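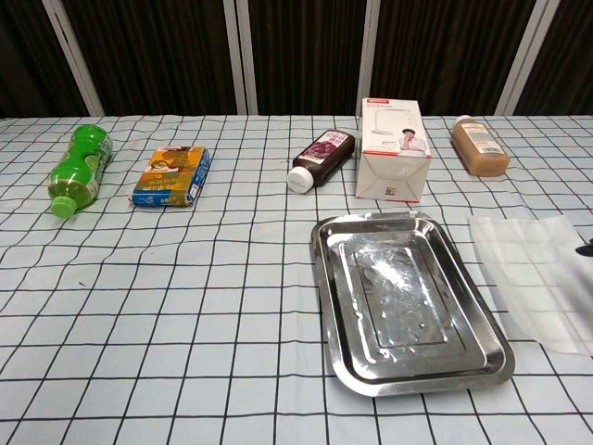 Una mesa con mantel de cuadrícula y varios artículos domésticos.

El vivero comunitario de Plalach abrirá en julio un banco de semillas para aficionados a la huerta, con sobres de hortalizas, aromáticas y flores de temporada que se podrán retirar sin coste. La colección reúne por ahora más de 310 variedades, casi todas cedidas por hortelanos de la comarca.

El fondo se guardará en el antiguo almacén de herramientas, que ha sido aislado durante la primavera. Zoila Rivadeneyra, responsable del vivero, explicó que el local se mantiene fresco incluso en verano y que las semillas se conservarán en frascos cerrados, ordenados por familia y por año de cosecha.

Cada persona inscrita podrá llevarse hasta seis sobres por temporada. A cambio, se le pedirá que devuelva una parte de las semillas que obtenga, limpias y con una etiqueta que indique la variedad y el lugar de cultivo. Quien pierda la cosecha no tendrá que reponer nada.

«El primer año pediremos sobre todo judías, tomates y lechugas, que se cruzan poco», señaló Rivadeneyra. Las calabazas y los calabacines quedarán para más adelante – exigen aislar las flores o polinizarlas a mano, y muchos huertos del pueblo están pegados unos a otros.

La asociación Herath, dedicada a los cultivos de montaña, aportará 3000 sobres de papel y un primer lote de guisantes y habas. Su portavoz, Wilmer Lozano, recordó que en la zona todavía hiela algunas noches de abril y recomendó escalonar las siembras en dos o tres tandas. También aconsejó no adelantar el trasplante del tomate, aunque los días vengan templados.

Marjatta Eskola impartirá un taller sobre recogida y secado de semillas el miércoles de la semana de apertura, a las 11 de la mañana. Se tratarán la fermentación de la semilla de tomate, el trillado de legumbres y las pruebas de germinación con papel húmedo. Las plazas son limitadas y la inscripción se hace en el mostrador del vivero.

El catálogo impreso estará disponible el mismo día de la apertura. Las variedades de otoño, entre ellas acelgas, espinacas y varias coles, se incorporarán al terminar el verano.

Contacto con la redacción | © Prundeo, todos los derechos reservados | Volver arriba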